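Visit to the Ollov data collection floor, Dedville
2020-12-12

We were let in for most of a morning, and what we wanted to see was the house rules in use.

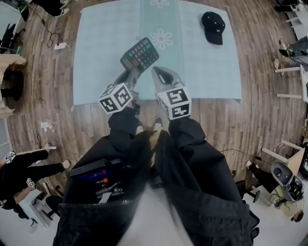

Ollov keeps its rules on two printed pages. New operators read them, sign them, and then record 40 practice takes before anything they do is kept. The version we were given dates from May and replaced a much longer one that came over from the Corkberg site.

Most of the rules are about the start of a take. Both grippers must be in view and held still. The marker cubes have to be clean and tight on their mounts, and a cube that has slipped even a little means the grippers go back for calibration. Objects are everyday things, a calculator or a baseball cap for instance, and they go down at a new angle each time. Tablecloths are swapped on a schedule. An operator who drops something finishes the take and flags it. Nothing gets deleted on the floor.

Review is done at Sisodia, a separate firm. They get up to 200 takes a day from Dedville and reject on a written list of faults. We asked for the reject rate and did not get it. We did see the list, and it was clear enough that two reviewers should come to the same answer.

Cables were my main concern. Several people work in one room, on wood-plank flooring, and there are leads and a power strip down at foot level. The rules say leads should be taped or run along the wall — I saw one that wound loose over the planks. Our own standard would not pass that.

Breaks are fixed at every 110 takes, which seems long to me for work with both arms out. Ollov says it is looking at a shorter block once the current order of 2,000 is finished.

They gave us a copy of both pages to take back. I have asked for the calibration sheet too.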